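Ticket 618 - Barka label printer drops off network after sleep
Status: open, waiting on vendor
Site: Moromard warehouse, back office
Priority: was low, bumped to medium

Reported
Printer vanishes from both PCs after lunch most days. Green light still on. Power cycle brings it back for an hour or two then gone again. Staff have been walking labels over from the front counter on a USB stick. Not ideal in September with the catalogue orders going out.

Log

8:40 am - on site. Printer present, pings fine. Firmware is two versions behind. Left it for now, want to see it fail first.

10:15 am - failed. No ping. Panel says "Ready". Front counter unit on same switch is fine so not the switch, or not all of it.

10:25 am - swapped patch lead. No change. Swapped port. Came back, but might have been the relink and not the port.

11:50 am - gone again on the new port. Lease time on the router was 50 minutes, no idea who set that. Printer isn't renewing when its asleep. Front unit has a static address, which explains why it never drops.

12:05 pm - gave the Barka a reserved address ending .92 and put the lease back to a day. Sleep timer off at the panel.

1:30 pm - still up. Printed 13 test labels, all good except the first, which was off centre. Recalibrated the gap sensor.

2:45 pm - dropped once, came back by itself in under a minute. Nothing in router log. Hmm.

3:10 pm - firmware updated. Settings wiped, including sleep timer, so had to redo teh lot. Check this if anyone updates the other one.

Other bits while there

1. Skollgate driver on PC 2 was installed twice. Removed the older copy, set the right one as default.

2. Label template for the Sawatzky catalogue cover stickers was saved at the wrong size. Fixed in the shared folder, old one renamed with "old" on the end. 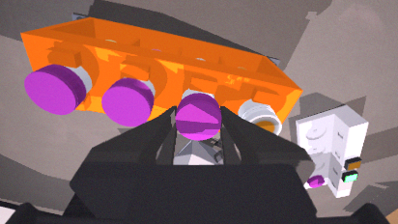 3. Spare rolls are stored on top of the heater. Asked for them to be moved to the cupboard, heat will wreck them.

4. Power board under the desk is full. Needs a second one before anybody adds the new scanner.

To do
- Ask vendor re the 2:45 drop, send router log
- Static address on the unit itself if it happens again
- Ring the site in the morning, check it survived the night
- Update the asset sheet, serial on there is for the old printer

Don't close yet.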